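Saves gone after switching Lana to the new language pack

Hello everybody. I play the museum mode of Lana since July, and I was in the second town, Kerkach, with 71 lessons finished. On Sunday I changed the spoken language from English to Arabic, and the game began from the first lesson again. My coins are still there (1,582), but the lesson list is empty. Is my progress lost, or is it hidden somewhere? I play on PC, without cloud saving.
Widad Daher

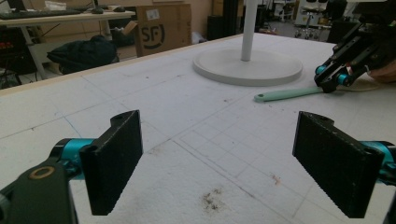
Hussam Jaber
Your progress is not lost. The game keeps a separate lesson list for each spoken language, but the coins are shared. Please go to Options, then Profile, and choose English again. After this, close the game fully and start it one more time. If you want Arabic voices with the old list, copy the file "lessons" from the English folder to the Arabic one. Make a backup before. I did the same with up to 400 files and had only one error, in the harbor lesson.

Shadi Sabbagh
Same for me in Azar town. I just started again, the lessons are short anyway.

Widad Daher
Thank you Hussam, with English the list is back. I will try to copy the file in the evening.

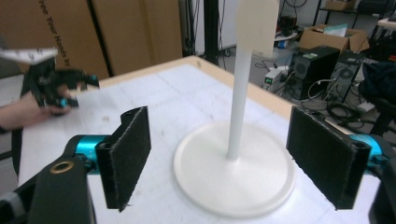 White stand on a white tabletop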